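# About Cikow

We make audio software, and we don't believe most of what is said about audio software. That includes a good deal of what we used to say ourselves. Our first website promised "analog warmth" on every page. We took it down after a customer asked which measurement it referred to and we couldn't name one.

Cikow is a company of nine in Trakville. We sell two things. Nolar is a modular effects host for Linux, macOS and Windows. Goicoechea is a convolution reverb that runs inside it, or inside any other host that loads LV2 or VST3. The reverb is named after the street our first office was on, and we have stopped correcting people on how to say it.

## How we got started

Nolar began as a patch for somebody else's abandoned host, written because it dropped audio whenever a plugin was added during playback. Fixing that meant replacing the graph code, and after the graph code there wasn't much of the original left worth keeping. We sold the first licenses the following September. For 11 months the company was a side job, and the bug tracker from that period reads like it.

We never took outside money. We were offered some once, on the condition that we move to subscriptions and add a "smart mastering" button. We asked what the button would do. The answer changed between the first meeting and the second, so there wasn't a third.

## What we're wary of

Zero latency, to start with. Audio arrives in buffers, buffers take time, and a plugin that claims to add nothing has usually moved the delay somewhere you aren't looking. Our manuals list the added delay in samples for every module, including the ones where the number is embarrassing (the linear-phase EQ is bad, and it will stay bad).

We also don't trust presets named after famous rooms. Goicoechea ships with 183 impulse responses, and each one comes with a text file saying which microphones and speaker were used and where they stood. Some of the rooms are dull. A stairwell sounds like a stairwell.

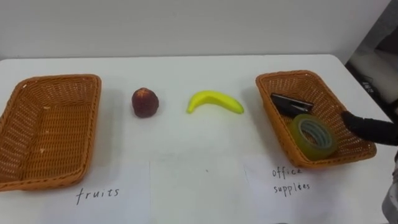
Will Nolar make my mixes sound better?

Probably not by itself. It lets you connect plugins in whatever order you like and change that order while sound is running, and what you do with that is up to you.

## Buying, and not buying

The demo runs for 30 days with nothing switched off. No noise bursts, no disabled saving. If you haven't decided by then we'd guess you don't need it, and there are free hosts that do most of the same job. We use a couple of them ourselves.

A license covers every machine you own. There is no dongle and no login at startup – we have all been locked out of a session by somebody else's server. Major updates cost money. Bug fixes don't, and we try not to call one the other.

## Getting in touch

Support mail is read by the people who write the code, which makes the replies accurate but sometimes short. Send the session file and the log along with your question. We don't do sponsored reviews, so please don't ask for a free license in exchange for a video.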